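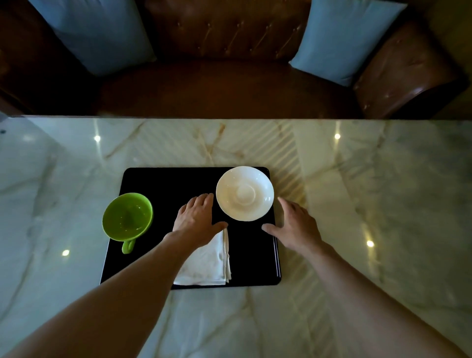
What is the difference between a saucer and a small plate?
A saucer has a shallow ring or recess at its center, called the well, which holds the foot of a cup in place. A small plate has a flat center and is meant for food.

Saucer

A saucer is a small, shallow dish made to support a cup. It catches spilled liquid, protects the table from heat, and gives the drinker a place to rest a spoon. Most saucers are round, though square and oval forms are also made.

Form

The main parts are the rim, the well, and the foot ring. The rim slopes upward from the well to the outer edge. The well is either recessed into the dish or marked off by a raised ring. Its diameter is slightly larger than that of the cup foot, so that the cup can be set down without close aim but does not slide. The foot ring on the underside lifts the dish off the table and keeps most of the glaze clear of the kiln shelf during firing.

Wells are placed at the center in nearly all tea and coffee saucers. In the tennis set or snack set, the dish is enlarged and the well moved to one side, leaving room for a sandwich or cake.

Early use

Small dishes for sauce were known in Europe before tea was common there, and the English word comes from this earlier use. Tea bowls imported from China had no handles. Some drinkers poured hot tea from the bowl into the saucer, where it cooled faster because of the larger surface, and drank from the saucer itself. Saucers of this period were often deep and had no well. The habit declined as handled cups spread, and shallower forms with a marked well became standard.

Manufacture

Saucers are shaped by jiggering, roller forming, or dry pressing. Roller forming is common for round ware: a heated, rotating tool presses plastic clay onto a turning mold. Dry pressing uses granulated clay under high pressure and suits large runs. Stoneware and porcelain bodies are usually fired twice, with glaze applied between firings. Warping of the rim is the most frequent fault and is checked by placing the piece on a flat plate.

Regional study

The Putholm pottery district produced saucers under several workshop names, including Tomano and Chowdhury. A survey by Aparecida Prado recorded 200 pieces from the district, of which 75 had no well. Prado grouped the remainder by foot ring profile.

See also: Cup; Demitasse; Tea bowl; Trembleuse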